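Two-arm table cell - rack and rail upkeep, cable loops catching

Forum index > Cells, arms and small automation > Maintenance and repair

railwhistle
Member
July

Hi all, long-time reader and only an occasional poster, so bear with me if I ramble a bit. I look after a two-arm tabletop cell. Both arms ride on a single long rail across the front of the table, with a toothed rack along the front of it. We mostly run household handling work on it, clothes on hangers, keys, small bits and pieces, and it's been a lovely little machine on the whole.

Two things have been bugging me since the weather got colder. First, the left arm has started coming up short when it travels back to its park position after a long run. It's a small error, 2 mm at worst, but it's always in the same direction and it only shows up after it's been going for a good while. The right arm is fine. Second, the cable that runs out to each gripper has to have enough slack for the wrist to turn right over, and that slack ends up as a great big loop above the arm. When we're working near the clothes rack the left loop gets awfully close to the hangers. It's snagged one so far and pulled it straight off the rod.

I've wiped the rail down, checked the grub screw on the left pinion (tight) and re-homed both arms more times than I care to admit. The controller is the Tiker one and it logs nothing useful, just a position warning, code 2758, every now and again. I'd love to hear how other people look after theirs.

pinionpete
Regular

G'day railwhistle, and welcome to the exciting world of rack and pinion. An error that's always in the same direction and grows with running time sounds like muck in the teeth to me. You say you wiped the rail, but did you do the rack as well? People forget the rack because it looks clean from above. Get down at table height with a torch and look along it. Ours had a good plug of lint and old grease packed in the roots of the teeth right where the left arm spends its day, and the pinion was riding up over it ever so slightly.

A soft toothbrush and a bit of patience will sort it. Please don't use a wire brush on it, I did that once on an older machine and regretted it for a year.

could you post a photo? Hard to say much about the cables without seeing how they run.

railwhistle
Member

Thanks Pete, what a kind and quick reply! I'd done the rail and the carriages and only given the rack a lick and a promise, so you may well be on to something. Photo coming up, with the arms at work on the hanger and keys job so you can see how the purple cables sit in relation to everything else. 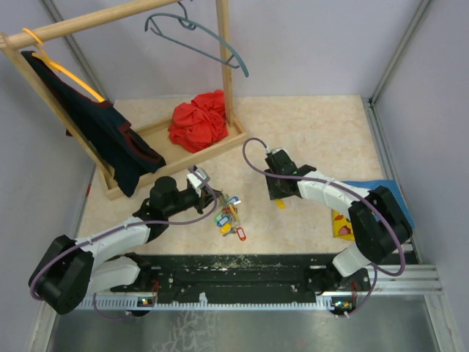
Both arms on the job, with clothes rack at the back left and the rack strip along the front of the rail.

The cable I'm worried about is the left one. You can see how it comes up from the base and arcs over the white part of the arm. If I shorten it the wrist faults out when the gripper rolls over, and if I leave it long it goes fishing for hangers.

gantrygran
Moderator

Oh that's a tidy setup, I do like the wooden rack. I'd have a look at your rail before anything else though, dear. There's a pale speckle along the black and I'd want to know what it is. If it's dried cleaner then it's only ugly, but if it's something gritty it'll be getting carried along to the teeth every time an arm moves, and you'll be brushing that rack out forever. Rub a bit between your fingers and see how it feels.

On the cable, have you thought of catching it partway along? We use a soft hook and loop tie just behind the elbow, loose enough that the cable can slide through it. That way the slack gets shared between two smaller loops and neither one stands up so tall. It took us a few goes to find the right spot, so put it on with the power off, move the arm by hand through its worst poses and watch the cable the whole time.

torquewrench_tas
Member

I'll respectfully disagree with Pete on the muck theory. If there was lint packed in one spot you'd see a bump at that spot, and it'd be there from the first run in the morning. An error that only turns up when the machine's warmed up says pinion backlash to me, or the motor mount easing off a touch as things heat. Clean it by all means, but put a dial indicator on the left carriage, push it gently both ways with the motor holding, and see how much play you get cold. Then do it again at the end of a shift. If the two readings differ, there's your answer and no toothbrush in the world will fix it.

Also, a grub screw feeling tight doesn't mean a lot. Take it out, clean it, put a dab of threadlocker on and do it up again properly. Check the flat on the shaft while you're in there.

pinionpete
Regular

Fair points, Tas, though I've had muck behave exactly like that. Grease goes soft as it warms and the lint migrates. Ours was spot on until smoko and then wandered off all afternoon. But yes, a dial indicator costs very little and it'd settle the argument, so I'm all for it.

nightshift_nell
Member

Jumping in from the cable side, as I've replaced more of them than I'd like. Please don't tie it too close to the gripper, whatever you do. The bit where the cable leaves the wrist wants to flex over as much length as you can give it, and if you pin it there it'll work-harden and go open circuit inside the jacket where you can't see it. We had one that only failed when the arm pointed left, and it took us the better part of a fortnight to believe it. The Nugroho sleeves are good if you want a bit of stiffness, they stop the loop flopping sideways without really getting in its way.

The other thing you can do, and it's free, is move the clothes rack. Even turning it so the rod runs more across the back of the table would give your left arm room to come in underneath.

railwhistle
Member

You're all marvellous, thank you. I had a good long go at it this afternoon, so a bit of a report.

The speckle on the rail is gritty! Only very faintly, but it is, and gantrygran gets the prize. I think it's what's left behind by the spray cleaner we were using (the Cladex stuff, which I'd been putting straight on to the rail like a goose) mixed with whatever dust was about. I've switched to a barely damp lint-free cloth followed by a dry one, and I lift the carriage wipers and do under those too.

Then I brushed out the rack from end to end. Pete, there was lint in it, mostly towards the left, and I was quite embarrassed. So half the prize to you.

BUT, and Tas will enjoy this, I borrowed a dial indicator and there's play in the left pinion that isn't there on the right. It's small when cold. I haven't done the warm reading yet as I'd had the power off for most of the day. The grub screw came out with old threadlocker crumbling off it, so it's been cleaned, redone and left to cure overnight.

I can't easily turn the clothes rack, Nell, because every taught position for the hangers is set from where it sits now and I'd be redoing the lot. I've ordered the sleeves and put a loose tie behind the elbow in the meantime.

torquewrench_tas
Member

I do enjoy it, thank you. Do the warm reading before you touch anything else though, otherwise you'll never know which job fixed it.

gantrygran
Moderator

While you've got it all clean, start a little book for it. Ours gets the rail wiped daily, the rack brushed every 700 hours and the pinion mesh checked every 2000, and we write down the play each time. It's dull, but when somebody asks whether it's getting worse you can just look it up. Lint from clothes work will fill a rack faster than you'd think, so you might want to go shorter than us on the brushing.

Are you greasing the rack at all? I didn't see you mention it.

railwhistle
Member

A very thin smear, put on with a brush and wiped back off again. The Mamitz manual says light grease and leaves it at that, so I've been guessing.

pinionpete
Regular

I'd go for a dry film lube with that much fabric about. Grease and fluff make felt.

torquewrench_tas
Member

Dry film on a rack that size wears off in no time and then you've got nothing at all. Stick with the thin smear and brush it more often.

nightshift_nell
Member

Here they go again, put the kettle on. Railwhistle, let us know how the sleeves fit when they turn up, and whether you needed the wider size. I'm due to do both of mine.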